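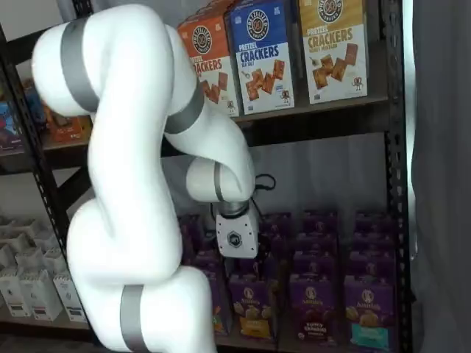

Purple boxes on the lower shelf.

Wulgate Box-Back Corpus

Cooking instructions copied off the backs and sides of dry grocery packages, typed out by hand, typos kept. If you have ever wanted to compare the many ways a company can tell you to boil water, you are in the right place and we should probably have lunch.

Version: 1.1
Last changed: 01/02/2018
Maintainer: Sille Thoroddsen
Second reader: Fanni Szénási
Language: English, plus whatever the translator thought was English

What's in it

There are 1,076 records. One record is one set of directions from one package. A pasta with both stovetop and microwave directions makes two records, and a cake mix with high altitude directions makes two as well, even when the second set only says to add more flour and wish yourself luck.

The files are plain tab-separated text:

boxback_main.tsv - everything except the held-back part
boxback_check.tsv - 243 records, held back for testing
notes.txt - arguments between the two of us, lightly edited

Columns

id - a number. It means nothing. Gaps are duplicates we threw out.
kind - pasta, rice, soup, cake, pudding, cereal, or other. "Other" is mostly stuffing.
text - the directions, line breaks replaced with a slash.
steps - how many numbered steps the package claims to have.
real_steps - how many things you have to do. Rarely the same number.
min_time, max_time - in minutes, blank when the package says "until done."
warns - 1 if it warns you that hot food is hot.

About real_steps

This column took most of a November and nearly ended a friendship. A package will say "6 easy steps" and then pack browning the meat, draining it, chopping an onion and preheating the oven into step one. We counted every separate action with its own verb, except "enjoy," which we do not consider an action. Fanni wanted to count "let stand." Sille did not, on the grounds that it is the absence of doing something. Fanni won. If you disagree, her reasoning is in notes.txt and goes on for a while.

How it was collected

By reading packages in our own kitchens and in the kitchens of people who let us. The first 200 records were typed by Sille alone and have a slightly different habit with fractions (1/2 where later records may say 0.5). We meant to fix this before the first release, and then before the second.

Brand names have been swapped for two stand-ins, Brorkden and Ravn. Brorkden is the name brand and Ravn is the cheaper one next to it. This keeps sentences like "Try other fine Brorkden products!" readable, though it does make Brorkden sound as if it owns the world.

Known problems

Soup is overrepresented. We like soup.

Records marked "other" are a mess and should not be used to train anything you care about.

A few packages had been torn open straight through the directions. Missing words are marked [gone]. In one rice record the missing word is the amount of water, and we have left it in as a warning to people who open boxes like that.

Cooking times are what the package says. We did not test them. Please don't write to us about your rice.

Good uses

Teaching a parser to deal with instructions written by a committee. Comparing stated and real step counts. Settling arguments.

Bad uses

Dinner.

Related

The spoon-measure list that used to ship with this has moved to its own folder, Plerance, where it can be wrong without dragging the rest down with it.

Fixes

Send the id, the column, and what you think it should say. Corrections to real_steps go to Fanni.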